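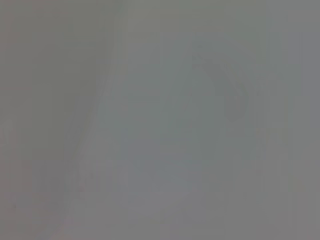
What did we want to find out in this project?
We wanted to find out if a two-armed robot learns to spoon coffee into a mug better when its training recordings also contain the slow and clumsy attempts, or when these are removed first.

Student project report, Pak-hei Ho and Marit Vik

1. Background

Our supervisor gave us a task which is simple for a person: take coffee grounds from a glass jar with a spoon and put them in a mug. For a robot it is not so simple. The spoon can turn in the gripper, the grounds change their shape after each scoop, and the jar is light and can slide if it is pushed.

The robot learns by imitation. A person moves the two arms by remote control, and the system stores the pictures and the joint positions. Afterwards a network is trained to repeat the movements. In the earlier Bosari project all recordings were used together. Marit had the idea that the quality of the recordings could matter more than the number, and this became our question.

2. Recordings

In total we had 3,147 recordings. Each one was given a mark by us both, working separately. A recording was marked "clean" if the spoon went into the jar at the first try and no correction was needed over the mug. When we did not agree, we watched it again together. This took much longer than we had planned, and we would now write the rules for marking before starting and not during the first week.

From the clean recordings we chose 2,000 by chance. We call this set Hamada. The second set, Vutis, has the same size but was chosen by chance from all recordings, so it contains both clean and clumsy ones. The training settings were the same for the two sets.

3. Set-up

We kept the table plain so that the network would not learn from things that have nothing to do with the task. The spoon handle has a white wrapping, and the left gripper holds it there. The lid is taken off the jar and laid on the table before the scoop.
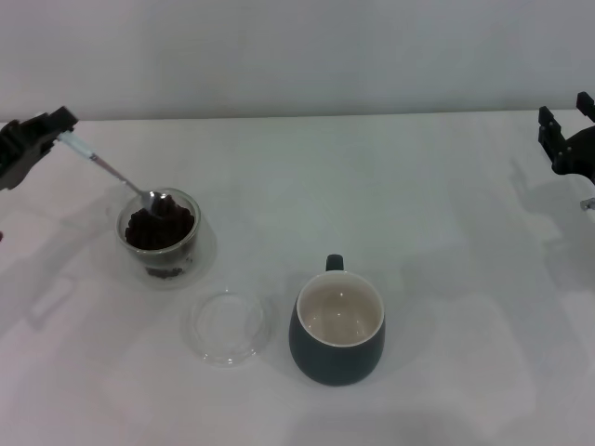

4. Results

The model trained on Hamada moved more smoothly and reached the jar faster. When everything went well, it was the better one. But if the spoon came in too high or touched the rim, it often stayed still or repeated the same movement until we stopped it.

The Vutis model was slower and sometimes made a small search movement above the jar. It could, however, lift the spoon and try again after a bad first scoop. We believe it learned this from the clumsy recordings, where the person had to do the same.

Spilling was a problem with both models, mostly on the way to the mug. We could not see a clear difference here.

5. Weak points

We tested with only one type of jar and one mug. The tests in July were also made in the late afternoon, when the light in the Leritz room is lower than it was during most recordings. We did not study how much this changed the result.

6. Next steps

We would like to try a mixed set, in which the smooth recordings are kept and only those clumsy ones are added where the person recovers from the mistake. The marking sheet has already a column for this, but it is not filled in for all recordings.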